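3.2 Storage of small toys in open boxes

In the second part of the study we looked at how small toys are kept between periods of play. The families in Dundura used many kinds of containers, but for the comparison we selected two: a deep bag with a cord, and an open box with low walls. Nabil Dabbas and Yara Aoun prepared both containers before each session. The toys were chosen to differ in shape and colour, so that a child could name each one without help.

We call a toy "findable" when it can be recognised without moving any other toy. This is a simple measure and it has limits - a ball is easier to recognise from one side than a vehicle, for example. It was nevertheless understood in the same way by all the adults who took part. The box arrangement is given in Figure 2.

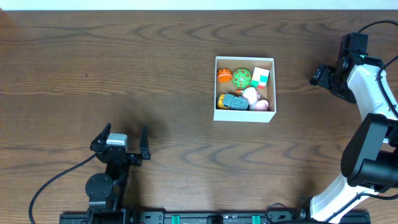 Figure 2. Open white box with five toys on a wooden tabletop. Three toys lie along the far side, among them a green ball and a cube puzzle, and two along the near side.

The children were asked to bring one named toy to the adult and afterwards to put it back. We did not tell them where it should go. In total we recorded 200 requests, of which 70 concerned the bag. With the bag, many children preferred to turn out everything on the table first, and the putting back then took longer than the search. With the box they usually took the toy directly.

A second observation concerns the order of the toys. Hijazi suggested in our early discussions that children would return a toy to the same place, if the place was still free. This happened often with the larger toys, but the ball was put down almost anywhere - it does not keep its place when the box is carried. We therefore did not use the position of the ball in the analysis of Section 4.

The sessions lasted around 20 minutes each and were finished in December.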